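**Participants wanted: repeat study of handheld gripper demonstrations**

Pustel is looking for 40 adults to help us check one of our own results. We are not sure it will survive, and we would like to find out before anyone builds on it.

In September we reported that a policy trained on 2000 demonstrations, all recorded by people using handheld grippers, did better on soft and see-through objects than one trained with standard remote control. The gap looked large. Then Hajar Belhaj went back through the recordings and found that 979 of them came from the same two people, both of them staff who had helped design the task. Almost all of the plastic bag trials were theirs. So we may have measured a good way of teaching robots, or we may have measured two very practiced people.

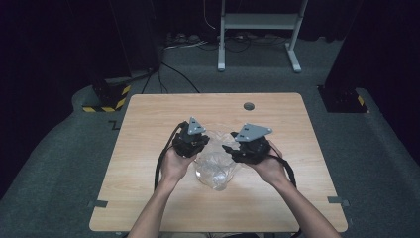

We need people who have never done this before. You will sit at a table, hold one gripper in each hand, and handle bags, cloths and similar items following short written prompts. We will not coach you. If you fumble, drop things or give up on a trial, that goes in the data and stays there. The earlier study threw out failed attempts, a choice we now think was a mistake.

**What it involves**

- One visit to our Batlow room, with breaks whenever you ask
- 8 short tasks, repeated in mixed order
- A camera at head height, recording your hands and the table
- A short form at the end about how tired your wrists got

**Who can take part**

You should be 18 or over, have use of both hands, and have no current wrist or shoulder injury. Please don't apply if you have worked on robot data collection, including the Trotilness trials. Gaming experience is fine, but we will ask about it.

You will be paid for the full visit even if you stop early. The analysis plan was fixed on 4 November 2025 and will be handled by the Dissanayake group, who had no part in the first paper and doubt its main claim. You can read the plan before you sign up.

To apply, write to Hajar Belhaj at the Pustel front desk and say which hand you write with.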